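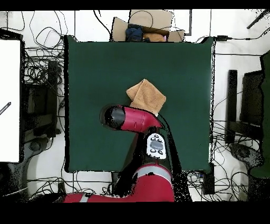
When does the open day take place, and who may attend?

The open day of the Drunamgate Robotics Laboratory takes place on Aug 27, 2023, from 10:00 in the morning until 4:00 in the afternoon. It is open to the general public, to schools and to companies. Children under 12 must be accompanied by an adult at all times.

Is there a charge for admission?

There is no charge. Visitors are asked to reserve a place in advance through the registration form, as the demonstration room can hold only 35 people at a time. Persons who arrive without a reservation will be admitted if space permits.

How do I change or cancel a reservation?

Please use the link in your confirmation message. Changes may be made until noon on the day before the visit. Group reservations can be changed only by the person who made them.

What will be demonstrated?

The main demonstration concerns the handling of cloth by a robot arm. The task is the folding of a small towel on a covered table. Each session consists of a short introduction, the demonstration itself and a period for questions. A second program, held in the Ngô Room, presents the laboratory's work on sorting and packing small goods.

Why does the laboratory work with towels?

Cloth changes shape whenever it is touched, and the same towel seldom lies the same way twice. A rigid part can be described once and picked up in the same manner each time. A towel must be looked at again after every movement. Corners may be hidden under other layers, and two layers may be picked up where one was intended. The towel is therefore a useful test of both vision and grasping, and it is an object that every visitor knows.

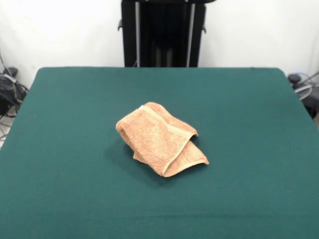
A hem is of particular help in this respect. It is flatter and smoother than the rest of the cloth, and following it will often lead to a corner. Surachet Jitpraphai, who leads the cloth handling group, will explain during the introduction how edges and corners are located, and what is done when none can be found with confidence.

Does the robot work by itself during the demonstration?

Both forms of operation are shown. In the first part of the session an operator guides the arm. In the second part the arm runs under its own program, with a member of staff at the stop button. The presenter will state clearly which form is in use.

What happens if the demonstration fails?

Attempts that do not succeed are a normal part of this work, and the sessions are not rehearsed to hide them. If the towel is dropped or folded badly, the presenter will normally allow the robot to try again. If a fault requires the equipment to be restarted, visitors may be asked to wait or may be offered a place in a later session.

How often does the robot succeed?

The laboratory has recorded 1,646 folding attempts in the present series, of which 662 met the standard set by the group. That standard is strict: the corners must meet closely and the finished towel must lie flat. Attempts that produced a folded but uneven towel are counted as failures. A summary is available at the information desk on request.

May visitors operate the robot?

A limited number of places are available for guided operation at the end of each session. Participants must be at least 16 years of age and must sign the safety form. Places are given out by drawing lots at the start of the session. Ekkachai Ratanaporn will supervise this activity, and his instructions must be followed without delay.

What safety rules apply?

Visitors must remain behind the floor line while the arm is powered. Loose scarves and long necklaces should be removed or tucked in. Food and drink are not permitted in the demonstration room. Please do not touch cables, stands or other equipment, even when it seems to be switched off.

May I take photographs or record video?

Photography for personal use is permitted. Flash must be turned off, as it can disturb the vision system. Press representatives should contact Chutima Thongsuk before the visit to arrange access – requests made on the day itself cannot be guaranteed.

Is the building accessible?

The demonstration room and the Ngô Room are both on the ground floor and have step-free entrances. Seats near the front can be reserved for visitors who are unable to stand. Assistance dogs are welcome.

How do I reach the laboratory?

The laboratory is at the north end of the Drotevik campus. Bus line 49 stops at the main gate, a walk of five minutes from the entrance. Parking is available in the Plistetti lot, where the normal permit rules are lifted for the day.

Can a school or company arrange a separate visit?

Separate visits are offered during the academic term for groups of up to 20. Schools should write to Roy Mapplebeck, and companies to Primo Benedetti. Please give the size of the group, two possible dates and any subject of special interest. Requests are answered within ten working days.

Will the presentations be available afterward?

The slides from the introduction will be placed on the laboratory's website within two weeks. The question periods are not recorded.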